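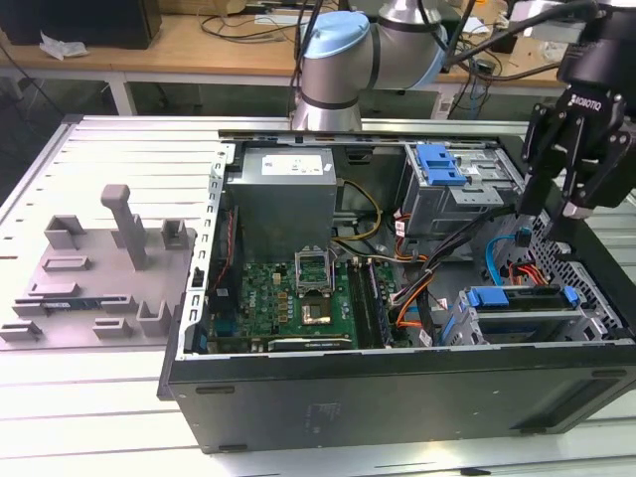

Figure 3. Desktop tower in the service position, side panel removed.

4.2 Condition and layout of the units at intake

The desktop computers in this study were retired office machines, and the time needed to take one apart depended far more on how its parts were held in place than on its age or its price when new. This section reports what was found when the side panels came off and how the fastening methods were grouped for the analysis in Section 5. All units were laid on their side for inspection, so that the board faced upward and every cable could be followed from one end to the other without lifting the case. The tower in Figure 3 is in this position, with the power supply at the upper left, the green motherboard below it, and the drive bays along the right side. Its processor socket is empty and the retention lever stands open, a condition recorded separately on the intake sheet as "socket vacant, lever up." Units in that condition were kept in the sample, but the processor step was left out of their totals.

The sample consisted of 33 towers drawn from a larger lot of 398 machines released by Leltar, a regional office services firm, at the end of a lease period. Selection was made by case type, not by model year, so that each of the common internal layouts would be present. The remainder of the lot was processed by Van Wijk under its ordinary procedure and is not discussed further. Serial numbers were removed from the records before the data were passed to the authors.

Fastening methods were placed in four groups. The first group covers screws of any kind, including the thumbscrews that hold many side panels. The second covers plastic latches and tabs that can be worked by hand. Figure 3 shows two instances of this group in one case: the blue latch on the metal drive cage and the two blue tabs that secure the drive in the second bay. The third group covers levers and clips that are part of a socket or slot, such as the processor retention frame and the clips at the ends of the memory slots. The fourth covers friction alone, which in practice means cable connectors without a lock.

The use of color on hand-operated parts deserves comment. In the earlier Drustent survey, workers reported that they looked for a colored part first and for a screw second, even in cases where the colored part was decorative. The same habit was seen here. When a drive was held by colored tabs, the worker went to the tabs directly. When the tabs were the same gray or black as the case, the worker commonly tried a screwdriver before finding them, and on two units the plastic was cracked as a result. Makers do not agree on which color to use, and the workers did not appear to mind. What mattered to them was that the part to be pressed looked different from the part to be left alone.

Cables were the main source of delay. A tower leaves the factory with its cables folded and tied, but most units in the sample had been opened at least once during their working life, and the ties had seldom been replaced. Power leads often crossed the board on their way to the drives. In the unit shown, a yellow-and-black lead loops from the power supply across the board, and a second bundle of black, orange, and red wires runs through the center-right of the case. A lead in this position must be moved before the parts under it can be reached, and it tends to fall back once released. Workers dealt with this in different ways. One folded the leads over the edge of the case -- a method later adopted for the whole group -- while others unplugged the power supply end to end before touching anything else.

Data cables gave less trouble. They are thin, they carry a single connector at each end, and they can be bent out of the way. The locking version of the connector did slow the work when the release faced the wall of the case. This was noted on 10 units, all with the drive bay mounted close to a side wall.

Expansion cards and memory were removed quickly in nearly every case. The exceptions were cards whose bracket had been bent, usually at the strip along the rear of the case, and which then had to be worked loose from both ends. Memory modules were taken out before the cards where the order was free. Ms. Lambrechts, who supervised the bench work, observed that a long card left in place reduced the room available at the clips, and the written procedure was changed in July to reflect this. Timings taken before the change are marked in Table 6.

Parts were sorted at the bench into trays supplied by Voltura. Power supplies were set aside whole and were not opened under any circumstances. Drives were logged on removal and transferred to a locked cabinet before the next unit was started. Loose screws were collected by case and weighed, not counted, as their number proved a poor guide to the time spent on them.

Two limits of this stage should be stated. First, all of the towers came from office use, and home machines are likely to contain more added parts and more dust. Second, the grouping of fasteners was carried out by one author (Rezende) and checked by a second person on a portion of the sample only. Disagreements were few and concerned mostly thumbscrews, which can be turned by hand and which the second reader had placed with the latches. They were kept in the screw group. The full coding sheet, which runs to 3000 entries, is available from the authors on request.

4.3 Order of removal

The order in which parts were taken out was left to the worker for the first stage and fixed for the second. In the free stage, the side panel was followed in most cases by the drives, then the memory, then the cards, with the power supply left until last.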